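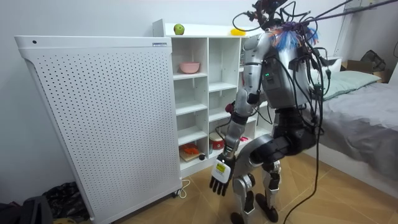
*White shelving unit, small room*

**nedgate_nan** – 26 May 2022
Hello all! I finally started on the big clear-out I've been promising since April, and I'd love your thoughts on books. I have 68 cookbooks (I know, I know) and I really only cook from a handful of them. Do I keep the ones with family notes in the margins and let the rest go, or do I hang on a while longer? My heart says keep, my shelves say otherwise.

**Phromma**
Oh, keep anything with handwriting in it! I gave away my aunt's canning book years ago and I still think about her little pencil notes on the plum jam page. The rest can go to the Larnimell book swap – they were very kind to me when I turned up with four boxes and no appointment.

**kerby_lane**
I'll disagree a bit, with love. Copy the notes onto cards and let the books go too. I did that with my mother's and the whole lot fits in one tin by the stove, where I use it every week.

**Phromma**
But the gravy stains, Kerby! You can't copy those onto a card.

**kerby_lane**
Ha, my cards have plenty of their own by now.

**nedgate_nan**
You're both dears. I think I'll keep the stained ones and make cards for the others. Does the swap take spiral-bound church cookbooks? I have a great many.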